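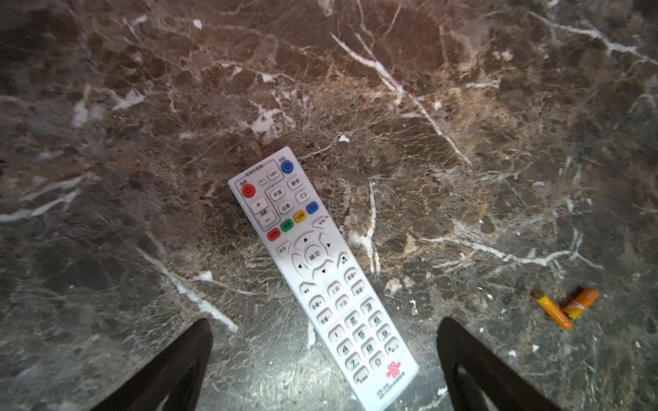 Remote control and two AA cells on the marble top.

# Drandton Open Day: Battery Task Recordings

Print this page | E-mail this page

This folder holds the recordings made at the Drandton open day in November, when the Paltley workshop ran its two-arm bench for visitors. The task was the same all day: work on a TV remote and its two AA batteries with both arms, under operator control.

Visitors came through in groups from 10 a.m. Each group watched several runs, and anyone who wanted a turn at the controls could sign up at the desk.

## Contents

- 387 episodes in total
- 300 by staff operators, 87 by visitors
- 21 visitor operators, listed by number only
- 3327 minutes of video, all cameras added together

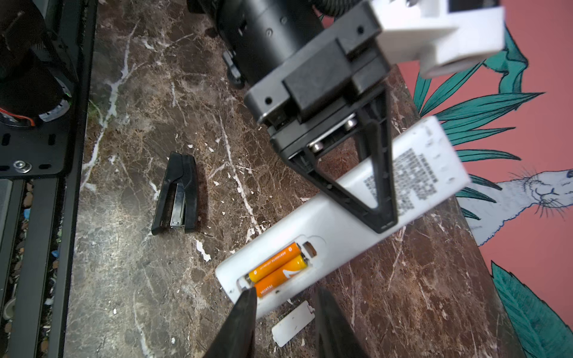
Each episode has its own folder with one video per camera, a file of joint positions, and a short text note from the operator. Visitor episodes start with the letter V. Please keep the two groups apart when you report results. Visitors had around five minutes of practice and their motions are slower and less regular.

## How the runs were done

One person drove both arms. A second person stood by the stop switch and reset the table between runs. An episode ends when the operator says "done" or gives up. Both kinds were kept, and the outcome is in the note file under `result`.

Hélène Carrier wrote the task instructions and gave the noon talk on handling small parts. Her slides are in `docs/talk`. 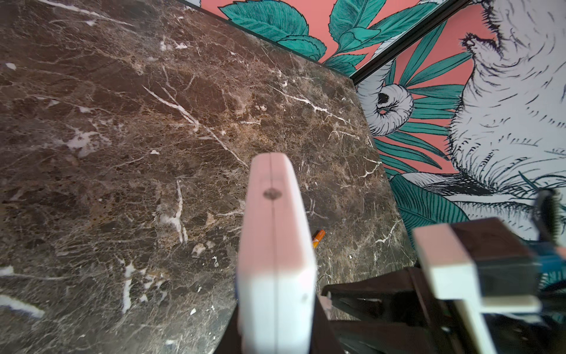

## Known problems

The clocks on two of the cameras drifted during the afternoon. Use the sync file and ignore the times in the video names. Some operator notes are blank. Lighting changed when the hall doors were opened, and no correction has been made for it.
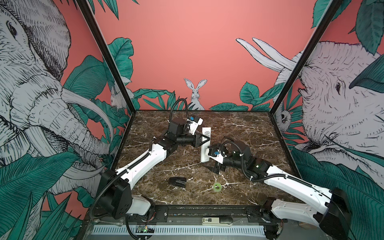
Two-arm handling was the part visitors asked about most. One gripper has to steady the object while the other does the work, and the operator has to watch both. The remote can be held nearly upright between the arms, with the left fingers on its upper part and the right gripper coming in low. Other items, such as the roll of green tape, were left on the table in some runs. They are not labeled in the data.

## Use

Free for teaching and research. Send corrections to the Paltley workshop desk with the episode number in the subject line.

Related items

- Khúc bench: setup notes
- Wando cable sorting, first release
- Drandton open day: Wednesday schedule
- Paltley operator guide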